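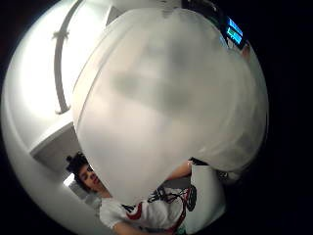 The Skallitz medallion cloth, blue and beige

Home Tables Cloths Throws Care Stockists Cart

2025-08-06
By Jouko Manninen

If you've been into the Stultancombe shop any time since January you'll have had me bail you up about this cloth, so apologies for going over it again (I'm not very sorry). The Skallitz is my favourite thing we sell at Groveo. It's a cotton cloth in blue and beige with circular medallions repeated all over it, and it's a good honest weight at 300 grams per square metre, so it hangs properly and stays where you put it, even with the back door open and a breeze coming through.

We get them from Khoo, who've been weaving for us since we had the little shop next to the bakery. I asked for a darker blue at first. They sent a sample, I had it on my own kitchen table for a fortnight, and I rang them back and said no, go with the softer colour please! The beige does a lot of the work. It takes the chill out of the blue, and it's very forgiving with toast crumbs and the odd drip of tea.

Sizes

It comes in 2 sizes. The small one is a topper, which is what I'd choose for a round table if you like seeing the tabletop around the edges. The large is a proper cloth for a long table, and plenty of people buy it as a throw for the end of the bed or the arm of the couch. Both have a plain hem with mitred corners, and the pattern is the same scale on each, so you can mix them in one room without it looking odd.

How I use mine

Mostly on a round white table, I'll admit. All those circles on a circular top look lovely to me, and white lets the colours sit there without any competition. I don't bother getting it flat and square either. Fold one end over on itself a couple of times and you get a fat soft roll along the edge, a bit like a bolster,
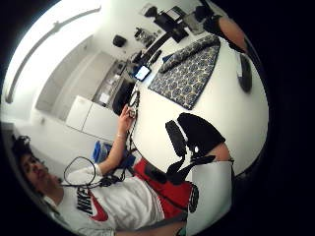
and it's handy to lean your wrists on if you're at the table for hours doing the bills or some mending. When visitors turn up you just flick it open again. The weave is fairly dense so the creases drop out quickly, though I'd give it a light iron on the back if you're the ironing sort.

Washing

Cool machine wash, inside out, with similar colours. Line dry in the shade. Ours gets done most weeks and the blue has held up beautifully, but please skip the bleach, even for red wine (dab it, soak it in cold water, have another glass while you wait).

Stock and delivery

We've sold 1,881 of these so far, which I still find a bit mad for a shop our size. Both sizes are on the shelf right now. Khoo weaves them in batches, so if your size shows as sold out, pop your email in and I'll let you know when the next lot lands. Swatches are free, just ask at the counter or send me a note with your postal address.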